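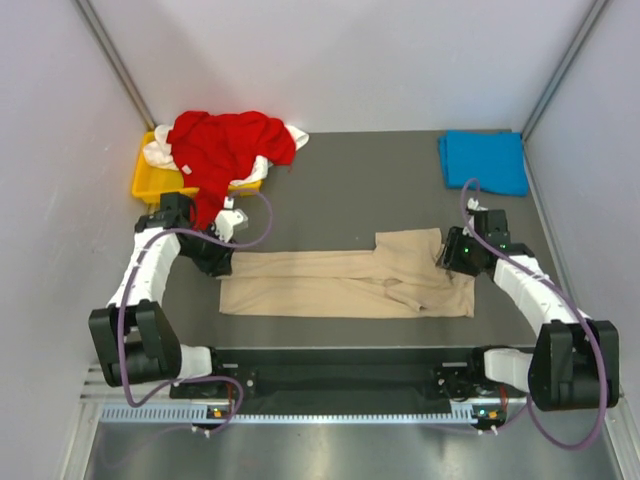 How many clothes do you need to get through a year? A lot fewer than I moved with.

Sep 17, 2018

Quick one, I have to be out the door soon and there's still stuff all over the bed.

So I'm in Emton now. Moved in May, those of you who've been reading a while know the whole saga, the lease, the car, the other lease. Nearly 3,000 miles from Warnora and I hauled every shirt I have ever owned across all of it. Boxes of them. Paid by weight too. I could have bought a couch with what it cost to ship jeans I can't button.

Anyway. The closet in this apartment is a joke. One rod, one shelf, a door that only opens if the bed is shoved over. All summer I lived out of boxes and told myself I'd deal with it when it cooled down. It cooled down.

What I did. Took everything out. Everything, coats, socks, the swimsuit with the dead elastic. Piled it on the bed so I'd have to finish before I could sleep, which was a dumb plan, I slept on the couch. Twice.

I had a rule from some article, can't find the link now, sorry, where you get down to 100 things and you're a new person. Tried it. Hated it. Do socks count? Does a pair count as one? Is a scarf clothes? I spent an entire evening arguing with myself about scarves and got rid of one tank top.

Dropped the number. Went with: would I put this on tomorrow if it was clean and the weather was right. Much faster. You know in a second. The gray sweater, yes. The green sweater, I started explaining to myself why I should like it. Gone.

Work clothes were harder. I don't have the kind of job anymore where you need a blazer. But I might? That's how they get you. Kept the navy one, the good one, let the others go. If somebody hires me into a blazer job I'll have blazer money.

Sentimental stuff. Ok. I don't have a system. There's a dress I wore at Lake Unenari the summer after college and it does not fit and it has a stain from what I think is blackberries and I am keeping it. It's in the shoebox with the letters. The concert shirts I went back and forth on. Kept the ones I'd sleep in. The rest were scratchy when they were new and they haven't gotten any nicer.

Things I found while doing this:

A twenty in a coat pocket.
The other earring!!
A whole bag of hangers I moved across the country, wrapped in a towel, like they were glass.
A skirt with the tags on. Don't ask how much.
Somebody's kid's mitten. No idea. I don't have a kid.

Then the question of where it all goes. This took longer than the sorting. I'd pictured one heroic trip to the donation place and done. But the one near me is picky, and fair enough, they don't want my stretched out bras. Good stuff went there, washed and folded first, please wash your stuff before you donate it. Worn out cotton got cut up for rags. I now have more rags than anyone could use in a lifetime so if you live near me and need rags, email me.

Tried to sell a few of the nicer things at Sqalli, the resale shop over by the post office. They took 3 pieces. Out of two big bags. The girl at the counter was very nice about it and held things up to the light and said hmm. I got store credit and I'm proud to report I did not spend it. Walked around the racks once. Touched a coat. Left.

The laundry part. I wasn't expecting this but I think it's the real reason I'm glad I did it. In Warnora I had a washer in the apartment and so much clothing that I could go forever without running it, and then it'd be a whole weekend lost. Mountains. Stuff at the bottom of the hamper I'd forgotten about since winter. Now it's the machines in the basement here and I have to carry it all down myself, so I do a small load when the hamper's full, and the hamper fills up quick, becuase there's no backup wardrobe to hide behind. Less at a time, more often. Folding takes as long as a podcast segment. I used to hate folding. I still kind of hate folding but it ends now.

Downside, you notice when things wear out. My two good pairs of pants are doing all the work and the knees on one are going. I wear the same stuff in every photo. My sister pointed that out already, thank you. And I was short on warm layers the first cold morning and had a little panic about the green sweater. Wore the gray one. Fine.

People keep asking what the final number is. I caved and counted, leaving out socks and underwear because I make the rules here. 70. Sounds like a lot when I type it! It fits on the one rod and the one shelf though, plus a drawer, and the door closes. That was all I wanted out of this, a door that closes.

If you're going to try it, a few things I'd do different:

Start with shoes. They're easy, they hurt or they don't.

Don't try stuff on at night. Everything looks bad at night and you'll throw out something good.

Get the bags out of the house the same day. Mine sat in the hall and I "rescued" two shirts, then un-rescued them.

Do it BEFORE you move. I can't say this loud enough. Before.

Eat something first.

Also don't go buying the matching hangers and the cloth bins and all that until you're done. I nearly did, had them in the cart and everything, and would've bought way too many. The old plastic ones work. They don't match. I look at them for as long as it takes to grab a shirt.

Next is the kitchen, I guess. I own so many mugs. There's a box in the corner I haven't even opened that just says MISC HEAVY in my own handwriting and I'm a little scared of it.

Will post about the coat thing later in the week, a couple of you asked what I'm doing about a real winter coat now that I live somewhere with winter. Short version, haven't bought one. Been looking. They're all either enormous or useless. If you've got one you love tell me in the comments, I do read them even when I'm slow aswering.

Ok, shoes, keys, going.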